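로봇 유지보수 실습 4주차 강의 노트
휴대형 그리퍼의 핑거 점검과 패드 교체
작성: Triin Lukoševičius
개정: 2023년 1월 10일

4.1 이번 주 범위

지난주에는 Jorska 셀의 전원 투입 순서와 비상정지 회로를 다루었다. 이번 주는 셀에서 쓰는 휴대형 그리퍼만 본다. 손으로 잡고 조작하는 평행 개폐식 두 손가락 그리퍼이며, 카메라가 핑거 쪽을 향해 달려 있다. 핑거, 링크 암, 피벗 부싱, 패드의 네 부분을 점검하고 패드를 새로 붙이는 것까지가 실습 내용이다. 카메라 보정은 6주차에 따로 다룬다.

준비물: 육각 렌치, 플라스틱 헤라, 이소프로필알코올, 보풀 없는 천, 검은색 고무 패드 시트, 커터칼, 강철자, 점검표.

4.2 용어

핑거: 물체에 직접 닿는 쐐기 모양 블록. 안쪽 면에 패드가 붙는다.
암: 핑거를 받치는 긴 링크. 끝이 둥글고 피벗 구멍이 있다.
부싱: 암의 피벗 구멍에 끼운 황동색 링.
패드: 핑거 안쪽 면의 마찰층. 소모품으로 취급한다.

Wekarari 설명서 구판에는 핑거와 패드를 합쳐 "팁"이라고 적혀 있다. 점검표에는 이 말을 쓰지 않는다. 부품 신청서에 "팁"이라고 적으면 창고에서 블록 전체를 내준다.

4.3 점검 주기

우리 셀의 기준은 다음과 같다.

개폐 1,000회: 패드 육안 점검, 나사 풀림 확인
개폐 3,000회: 패드 교체, 부싱 유격 점검
물체를 떨어뜨렸거나 핑거가 탁자에 부딪힌 경우: 횟수와 관계없이 즉시 점검

횟수는 제어 프로그램의 카운터 값을 그대로 옮겨 적는다. 카운터는 패드를 교체한 사람이 초기화한다. 지난 10월에 초기화를 빠뜨려 교체한 지 얼마 안 된 패드를 다시 뜯어낸 일이 있었다.

4.4 핑거와 암 점검

전원을 끄고 손잡이에서 손을 뗀 뒤 시작한다.

1) 핑거를 끝까지 벌린다. 좌우가 같은 각도로 벌어지는지 본다. 한쪽이 덜 벌어지면 링크에 이물이 끼었거나 부싱이 밀려 나온 것이다.
2) 핑거를 닫는다. 두 패드의 면이 위에서 아래까지 고르게 만나야 한다. 종이 한 장을 물려 당겨 보고, 위쪽과 아래쪽의 저항이 다르면 점검표의 "면 불균일"에 표시한다.
3) 핑거의 나사 구멍을 확인한다. 구멍 주위에 흰 금이 보이면 블록을 교체한다. 나사를 더 조여서 해결하려 하지 않는다.
4) 암을 손가락으로 잡고 좌우로 흔든다. 부싱 쪽에서 딸각거리는 느낌이 나면 유격이 있는 것이다. 유격이 있는 암은 좌우 한 쌍으로 교체한다.
5) 부싱에 기름을 치지 않는다. 기름이 패드로 옮겨 가면 마찰이 떨어진다.

4.5 패드 점검과 교체

패드는 가장자리부터 상한다. 물체를 놓을 때 아래쪽 끝이 탁자에 스치는 일이 많아서 아래 모서리가 먼저 일어난다. 아래 중 하나라도 해당하면 주기가 남아 있어도 교체 대상이다.

가장자리가 찢어지거나 말려 올라갔다.
표면이 구겨져 평평하지 않다.
섬유나 실밥이 밖으로 나와 있다.
알코올로 닦아도 물체가 미끄러진다.

표면이 조금 긁힌 정도면 닦아서 계속 쓴다. 긁힘과 찢어짐을 구분해서 적는 것이 중요하다. 점검표를 채점할 때 가장 많이 틀리는 칸이다.

교체 순서

1) 헤라를 패드의 위쪽 모서리에 넣고 아래로 민다. 칼날을 쓰면 블록에 홈이 생긴다.
2) 남은 접착제를 알코올로 닦고 완전히 마를 때까지 기다린다.
3) 핑거 안쪽 면의 치수를 자로 재고 시트를 재단한다. 가장자리보다 2 mm 안쪽으로 들어가게 자른다. 끝까지 맞춰 자르면 그만큼 빨리 일어난다.
4) 위쪽부터 붙이고 엄지로 아래까지 누른다. 기포가 생기면 떼어 버리고 새 시트로 다시 한다.
5) 핑거를 닫은 상태로 20분 둔다. 그동안 반대쪽 점검표를 작성한다.
6) 카운터를 초기화하고 서명한다.

덕트 테이프나 전기 테이프로 덧대는 것은 응급조치로만 허용한다. 덧댄 경우 그날 안에 교체하고 기록을 남긴다. 테이프 위에 테이프를 겹쳐 붙이면 두께가 달라져 2)번 닫힘 점검에서 바로 드러난다.

4.6 카메라 화면으로 하는 확인

패드를 교체한 뒤에는 탁자에 시험 물체를 놓고 핑거를 벌린 채 화면을 저장한다. 시험 물체는 뚜껑 있는 유리 용기처럼 둥글고 미끄러운 것과 모서리가 곧은 투명 상자를 함께 쓴다. 투명한 물체는 윤곽이 잘 안 보이므로 조명 상태를 같이 판단할 수 있다. 화면에서 볼 것은 좌우 핑거의 높이, 안쪽 면의 가장자리, 나사 구멍, 부싱의 위치다. 손가락이 화면 아래에 걸리면 손잡이를 고쳐 잡고 다시 저장한다.

두 화면 모두 핑거를 벌린 상태이다. 첫째 화면에서는 양쪽 안쪽 면의 가장자리를, 둘째 화면에서는 좌우 부싱의 높이를 본다.

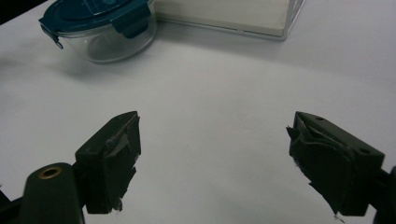
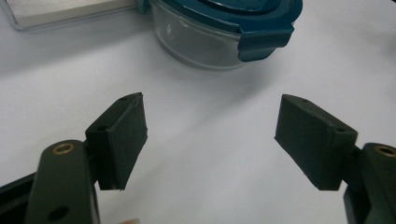 Gediminas Jankauskaitė는 초안을 읽고, 면 불균일은 화면만으로 판정하지 말고 종이를 물리는 시험을 반드시 같이 하라는 의견을 보내 왔다. Rollthorpe 실습실에서는 화면만 보고 합격 처리한 핑거가 얇은 물체를 자꾸 놓쳤는데, 다시 재 보니 패드 아래쪽이 떠 있었다고 한다. 또 20분 대기는 겨울철에 부족할 수 있으니 실내가 추우면 다음 시간까지 닫아 두는 편이 낫다고 덧붙였다. 이 의견에 따라 다음 개정 때 점검표에 "종이 시험" 칸을 따로 만든다.

과제: 각 조는 점검표 한 부와 저장한 화면을 다음 수업 전까지 제출한다. 떼어 낸 패드는 버리지 말고 봉투에 넣어 카운터 값을 적어 둔다.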